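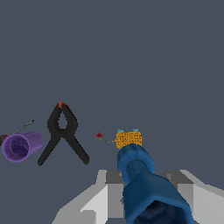 Kiltia Community Help
Clothing Care and Wardrobe – Knitwear, Wool and Outerwear

Storing wool coats and cashmere through a humid summer without a cedar closet

Posted in July by Astulness

I would be grateful for guidance from members who have experience in the long-term care of wool garments. I have recently taken over the wardrobe of an older relative, who has moved to a smaller residence and no longer has room for winter clothing. The wardrobe includes two full-length wool coats, several cashmere cardigans, a camel hair jacket with a satin lining, and a number of pleated wool skirts. All of these were kept for many years in a cedar closet, and they are in very good condition.

My own apartment has no cedar closet. It has one hall closet, which shares a wall with the bathroom, and one bedroom closet, which is dry but narrow. The building is an old one and the summers here are humid. I have placed a small humidity gauge in each closet. The hall closet is regularly above the level that I understand to be suitable for wool. The bedroom closet is better, but it is already close to full.

My questions are as follows.

First, must every garment be cleaned before it is stored, including those that have not been worn since they were last cleaned? The cost of having everything professionally cleaned would come to 298 dollars at the shop nearest to me, and I would prefer not to spend this amount if it is not required.

Second, is it acceptable to store the coats in the plastic covers in which the cleaner returns them? I have been told both that this is the safest method and that it is the worst one.

Third, the cashmere cardigans have always been kept on padded hangers. Some have developed small points at the shoulders. Should they be folded instead, and can the points be removed?

Finally, I have found one very small hole near the hem of one skirt. I do not know whether it is moth damage or simple wear. I have not seen any moths. I have set this skirt apart from the other garments until I know more.

I have read the section guidelines and searched the earlier threads. Most of them deal with attics and basements, and I have neither. Any advice that takes account of a small apartment would be appreciated.

Posted by Arov
Member, Knitwear and Wool section
Marked as helpful by the original poster

The questions are addressed below in the order in which they were asked.

On cleaning. A garment that was cleaned, put away and not worn again does not need to be cleaned a second time before storage, provided that it was covered or kept in a closed closet. It should still be brushed. Clothes moth larvae are drawn to wool that carries traces of skin oil, perspiration, food or drink, and a garment worn even once may carry these without showing a mark. The practical course is to divide the wardrobe according to when each piece was last worn. Anything worn since its last cleaning should be cleaned. Anything else should be taken to a window in good daylight, inspected along the seams, under the collar, inside the cuffs and beneath the pocket flaps, and brushed firmly with a natural bristle brush. If the history of a garment is unknown, treat it as worn.

The cardigans do not normally require a professional cleaner. Check the care label first. If it permits hand washing, use cool water and a detergent made for wool, do not wring, and dry each piece flat on a towel away from direct sun. Allow more time than seems necessary. Cashmere that feels dry on the surface may still hold moisture at the ribbing, and a damp cuff folded into a closed box will produce mildew.

The coats, the camel hair jacket and the pleated skirts are another matter. They are structured garments with linings, interfacings or set pleats, and they should not be washed at home. It may be that only some of them need attention, in which case the figure quoted to you would be reduced. Ask the shop for a price for each item before leaving anything.

On plastic covers. Remove them on the day the garments come home. Thin cleaner's film is intended to protect clothing during the trip from the shop and has no other purpose. It holds moisture against the cloth, and over a long period some films can leave a yellow cast on pale fabrics. After removing the film, hang the garments in open air for a full day before they go into any closet. For storage, use covers of cotton or of breathable nonwoven fabric, with a zipper that closes completely. An old cotton sheet, washed without fabric softener and pinned over the shoulders of a coat, will keep dust off but will not keep insects out.

On hangers. All knitwear should be folded. The weight of the garment pulls against the shoulders over the course of a season, and padding slows the damage without preventing it. The points can usually be reduced. Lay the cardigan flat, place a damp cotton cloth over the shoulder, hold a steam iron just above the cloth, and ease the knit back into shape with the fingers. The iron should not press down on the cashmere. Leave the garment flat until it is cool and dry. Several light attempts are preferable to a single heavy one. Fold each cardigan with acid-free tissue inside the folds, and put the heaviest pieces at the bottom of the stack.

On the hole. Moth damage and wear can often be told apart. Wear tends to thin the surrounding cloth, so that the area looks sparse when held up to a lamp. A moth hole tends to have sound cloth right up to its edge. Look also for surface grazing, where the nap has been eaten away in a narrow track, and for fine webbing or gritty particles in the hem. You were right to separate the skirt, and it should remain separate for now. Seal it in a plastic bag, press out the air, and place it in a household freezer for 2 weeks. Let it return to room temperature before opening the bag, so that condensation forms on the outside of the plastic and not on the wool. Brush it outdoors afterward.

As to where everything should go, I would not use the hall closet for any of these garments while the gauge reads as you describe. Shoes, umbrellas, luggage and cotton clothing will tolerate that closet better. Moving such items there from the bedroom may release enough space for the coats. The coats should hang with a hand's width between them if this can be managed. The folded cardigans can be kept in a lidded box under the bed, provided that the floor is dry and the box is opened and aired once a month.

Posted by Ķēniņš
Member, Outerwear section

I agree with most of the preceding reply and wish to add some remarks on cedar, as the original poster may be considering a replacement for the cedar closet.

Cedar blocks, rings and hanging boards are widely sold for this purpose. They are pleasant to use, but they should not be relied on as the only protection. The effect depends on the strength of the oil in the wood and on the tightness of the enclosure, and in an ordinary closet with a gap under the door it is slight. If you do use cedar, sand the surface lightly each season and do not allow the wood to rest directly on cloth, as the oil can stain. The same caution applies to lavender sachets. Neither will deal with larvae that are already present.

Mothballs should be avoided in an apartment of this kind. The vapor is unsuitable for rooms in which people sleep, and the odor is very difficult to remove from lined garments. Where a member has inherited clothing that already smells of mothballs, the usual recommendation in this section is prolonged airing in the shade, repeated over several days.

Pheromone traps are worth having. They catch male clothes moths and are a means of detection, not of control. One trap in the bedroom closet, replaced on the schedule given by the maker, would tell you whether the small hole is an old injury or a current problem. Keep a note of the date on which it was put up.

With regard to humidity, a small container of moisture absorber may help in a closed closet but must be stood upright on the floor, well clear of any hem. The liquid that collects in these containers will mark wool and leather. I lost the lower edge of a good coat in this manner. An electric dehumidifier in the bedroom, run for part of the day with the closet door open, is more effective and presents less risk to the clothing.

One further point concerns the camel hair jacket. Satin linings can split at the armhole when a garment is stored on a hanger that is too narrow. Use a broad, shaped hanger that reaches to the shoulder seam but does not extend past it. Empty the pockets, fasten only the top button, and leave the remaining buttons open so that the front hangs without strain. The skirts should be hung from clips, with a piece of folded felt or cotton under each clip, and the pleats can be basted at the hem with loose cotton thread if they are to be left until fall.

Posted by Kiltia Reader 1728

I just put mine in a suitcase with some newspaper and they have been fine for years. Plastic covers never hurt anything of mine either. I think people worry too much about this.

Follow-up from Astulness

I thank all members for their replies. I have removed the plastic film from the coats and moved the shoes and luggage to the hall closet, as suggested. After checking each garment by a window, I found that only one coat and the camel hair jacket appear to have been worn since their last cleaning, and these have gone to the shop. The skirt is in the freezer. Under the lamp, the cloth around the hole appeared sound, so I have also bought a trap for the bedroom closet.

I have steamed the shoulders of one cardigan. The points are smaller, although one side will need a second attempt. With respect to the newspaper, I would be concerned that the ink might transfer to the lighter cardigans, and I have ordered tissue.

Section notice

Replies on this page reflect the experience of individual members. Please consult the care label of each garment before following any method described here. Threads in this section close to new replies after 300 days without activity. Members who wish to ask about the repair of moth holes, including reweaving and darning, are asked to post in Mending and Alterations.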